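Facilities > Checklists > Surfaces and Walls

Home | Sites | Checklists | Contact
4 comments | 2 shares

Monthly surface check, Groltinitz building, back room
Checked by Derek Tindall, Tuesday, 6:30 a.m. start

1. Floor and exits
Exit path clear, door closes on its own. Mat at the door curls at one corner and is a trip hazard. Tape it down for now -- new one on order from Brollent.

2. White surface
Plain white, one tiny dark speck on it. Wipe with the Loltix cleaner and a soft cloth only. No scouring pads, they dull the finish and then it holds grime.
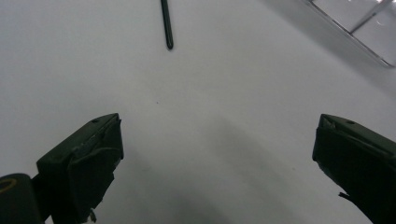
3. Lighting
Two tubes out by the window, tagged for replacement. Switch plate is tight. Cover on the emergency light needs dusting.

4. Smooth grey areas
Look for cracks, lifting, stains or old tape. No seams or lettering to work around on the part shown. A few tiny specks, very faint -- pass, but look again next month. Anything you can feel with a fingernail gets written up.

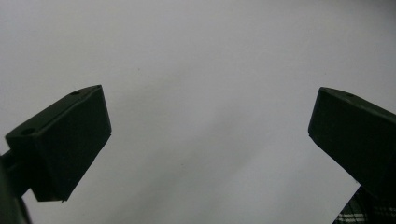

Item 4, pale grey surface with faint specks.

5. Storage
Bergmann shelving: load limit is 200 kg a bay and the label has to be readable from the aisle. Label on bay 6 is faded. Reprint.

Comments
Mat and label to be fixed before the January check. Item 3 is with the electrician. -- D. Tindall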